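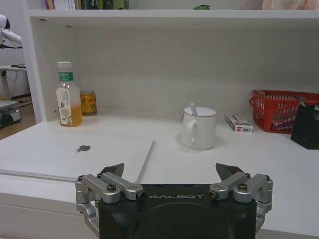
One comment under my last post said a felt desk mat is money down the drain, it'll be bald by December and you may as well lay a tea towel over the desk and be done with it. Fair enough, I've had a bald one too! But that was the cheap craft-shop stuff, which is mostly polyester and goes fuzzy the minute your wrists look at it. A proper wool one is a different beast, and you can make it in an arvo for less than the shops charge.

What you need

100 per cent wool felt, 5 mm thick. I use Feltaline in the charcoal colour (the pale grey shows every biscuit crumb, ask me how I know).
A piece of thin cork or non-slip rug underlay for the back
Fabric glue. Mine's Forkum, the one in the squat tub, but any flexible one will do
A rotary cutter with a fresh blade, a metal ruler and a cutting mat
Tailor's chalk
A steam iron and an old cotton pillowcase

Working out the size

Sit down at your desk and put your keyboard and mouse where they normally live. Now have a good stretch of the mouse arm, because everyone makes these too short on that side. I settled on 60 cm wide, and if I were doing it again I'd go a bit wider still. Leave a gap at the front so the felt doesn't hang over the edge and catch on your jumper.

Flattening the felt

It'll come rolled up and it will want to stay that way. Lay it out, put the damp pillowcase over the top and press with the iron on the wool setting. Press, lift, move along. Don't push the iron around like you're doing a shirt or you'll stretch one corner and the whole thing goes wonky. Then leave it under some heavy books till it's cool. Overnight is better, if you've got the patience (I haven't).

Cutting

Mark your lines with chalk on the back. Hold the ruler down hard, keep your fingers well behind the edge, and make a few light passes with the cutter. One big heroic push gives you a slanted edge, and on felt this thick you really do see it. For rounded corners I draw around the bottom of a mug and snip them with good sharp scissors.

Gluing the backing

Cut the cork a smidge smaller than the felt all the way round so it doesn't peek out. Spread the glue on the cork, thin as you can, right out to the edges. If you put it on the felt it just soaks in and you get hard patches you can feel through the mat. Lower it on from one side, smooth it out with your palm, and it's back under the books for about 50 minutes before you trim anything.

I tried the Heiskanen method once, where you skip the glue and blanket stitch the layers together. It looks gorgeous! It also took me most of a week of evenings and I ran out of thread on the last side, so it's glue for me from now on.

Looking after it

Go over it with a lint roller when it gets linty. For tea spills, blot straight away with a dry cloth, then a dab of cool water and a drop of wool wash. No rubbing, and please don't put it in the machine, the cork will never forgive you. Any pills that come up in the first month can be shaved off with a fabric shaver on the gentlest setting.

Save the offcuts too. They make decent coasters, and the skinny strips are good under wobbly chair legs.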